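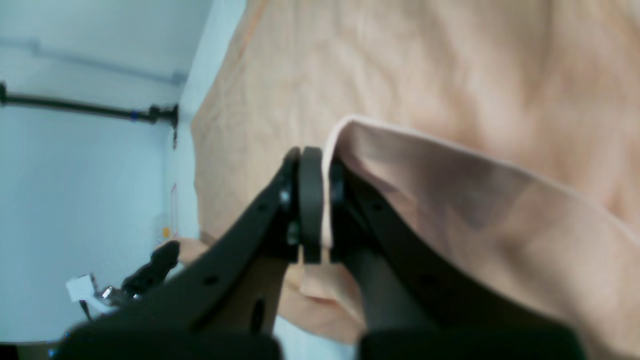

Setting the Custard: a comparison of thickeners in baked rice pudding
Food Studies, Vutcombe College
Group: Erhan Akgül and two others who asked to be left off

1. Aim
We wanted to know whether cornflour, ground rice or egg yolk gives the firmest pudding after a night in the fridge.

2. Method
Each dish had 50 g of pudding rice, 13 g of thickener and the same milk, baked until the skin browned. The egg dish was baked twice, the first one having been eaten on Friday by persons unknown to this report.

3. Results
Ground rice stood up like mortar. Cornflour wobbled but held. The yolk version split — our tasters called it "brave".

4. Discussion
The oven at Fokham House runs hot on the left, and the yolk dish was on the left both times. We noticed this in February, while writing section 3.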